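3/28/19

Legs like wet rope tonight and I don't care one bit, because we made it to Kekis Lake! On snowshoes, in sunshine, with a whisky jack stealing the raisins out of my trail mix. I've wanted to see that lake in winter since I first saw it in September, when there were people eating sandwiches on every flat rock and somebody's dog kept swimming out after the ducks.

I'm going to write it all down before I fall asleep, so this will be long.

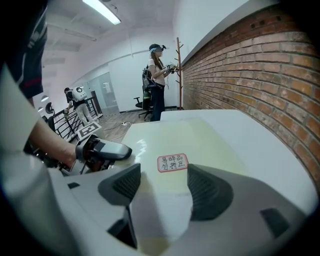
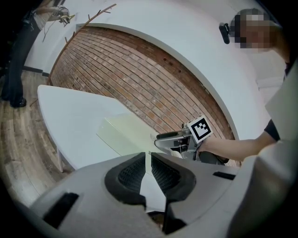

We left Trumuvine in the dark. Sajib drove and I held both coffees, and the road past the old mill was bare and dry all the way, which I hadn't dared hope for after last week. The parking lot at the trailhead had been ploughed down one side. One other truck there, frost all over the windshield, so its owners were either keen or stuck. (Keen. We met them later, two women on skis, coming down through the trees and whooping.)

The first stretch is the dull one, the old logging road, and I'd forgotten how much I like it anyway. You don't have to think. The snow was hard as a sidewalk from people walking on it, so we carried the snowshoes on our packs and just clomped along in our boots. Sajib Miah is the best person in the world to walk with first thing in the morning because he doesn't talk until he's been moving for an hour, and then he doesn't stop. I heard the entire plot of a detective series between the bridge and the first switchback. I still don't know who did it. He's only on season three.

Then the road ends and you turn up into the big spruce, and that's where I got properly happy. It had snowed a bit in the night up there, only a few centimetres, but enough that everything had a clean page on top. Hare tracks all over the place. A line of tiny stitches where a vole or a mouse had run from one tree to another, and next to one of them a mark like a fan on either side, pressed into the snow, every feather showing. An owl, I'm almost sure. The tracks stopped right there. I must have knelt beside it for ages. I've read about wing prints in books and always thought I'd be too late or too blind to find one, and there it was next to the trail at knee height where anybody could walk by it.

Snowshoes on after that. The left binding on mine is still stiff and I had to take my mitt off to do it up, and my fingers didn't forgive me until lunchtime. I need to sort that strap out before April. Sajib had borrowed his cousin's pair, which are enormous, and for the first bit he walked like a man in somebody else's slippers. Then he got the knack and left me behind.

The climb from the trailhead to the lake is 565 metres, and I think I felt most of them in the last part, where the trail goes straight up beside the creek. You can hear the water running under the snow there. It comes and goes, very low, like someone with a radio on in another room. We kept well back from the edge because you can't tell what's bank and what's just a roof of snow with nothing below it. I took my hat off, put it on, took it off. I ate half a cheese bun standing up. I told myself I'd count to a hundred steps before each rest and kept losing my place in the sixties and starting again, which I suppose is cheating myself in the right direction.

And then you come over the lip and it's all just there. Kekis Lake, flat and white, with the trees standing back from it, and Plerkier going up behind like a wall. 2,469 metres, and every bit of the top half lit up. There was a thin scarf of snow blowing off the summit though we didn't have a breath of wind where we were. I yelled. I'm not embarrassed. It came back off the rock a second later, and Sajib yelled too, and then we both got the giggles and had to sit down on our packs.

We didn't go out on the ice. It looked solid enough, but there was a grey patch near the outlet I didn't like, and the shore was lovely anyway. We stamped out a little kitchen in the snow with a bench along one side (I'm proud of the bench) and got the stove going. Tomato soup with far too much pepper. The rest of the cheese buns, and the almond slab from Collado, which had frozen so hard that Sajib had to hit it against his water bottle. It was the best thing I've ever eaten. I know I say that every time. I want it noted that this time I mean it, and that I'm going back in to buy the big one for Mum's birthday.

That was when the whisky jack turned up. First on a branch over our heads, fluffed out like a little grey mitten, then on the toe of my snowshoe, then on the actual bag. I'd put it down for a second! You aren't supposed to feed them and I want to be clear that I was robbed. He took a raisin, flew off to hide it somewhere, and was back before I'd closed the zip. There was a second one keeping quiet in the spruce behind. They nest ridiculously early, while it's still deep winter, so it might be they had a nest close by, and I like to think of my raisins going to a good home.

We stayed longer than we'd planned. The sun had real warmth in it and I sat there with my jacket open and my eyes shut, listening to clumps of snow letting go of the branches. Whump. Then nothing. Then a whump farther off. I thought about the winter I moved here and how I hated it, how I used to walk from the apartment to the bus with my chin in my collar and count the weeks. I wish I could drop in on that version of me and hand her a pair of snowshoes. She'd have said they looked stupid.

Going down was quick and mostly undignified. The snow by the creek had gone soft and I sat down twice without meaning to, once with my leg in up to the hip, and Sajib had to dig around my foot with his hands while I lay on my back being no help at all. Below the spruce we took the snowshoes off again and my feet felt so light I nearly skipped.

Saw a pileated woodpecker by the bridge, working away at a dead fir and throwing chips everywhere. I picked one up. It's on the windowsill now with the heron feather and the sea glass.

Things for next time: fix that strap, bring the thicker mitts, bring twice the soup. Sunscreen under the chin as well, because the snow gets you from below and I've got a very silly pink stripe. Ask the library if they have a decent book of tracks, the one I've got is all bears. And Sajib thinks we could camp up there in early summer once the road is dry, and try the ridge on the east side of Plerkier, the one that looks like a staircase. He was drawing it with his finger on the steamed-up window the whole way home whenever we stopped for a light.

I said yes before he'd finished asking. Bath now, then the last of the stew, then bed.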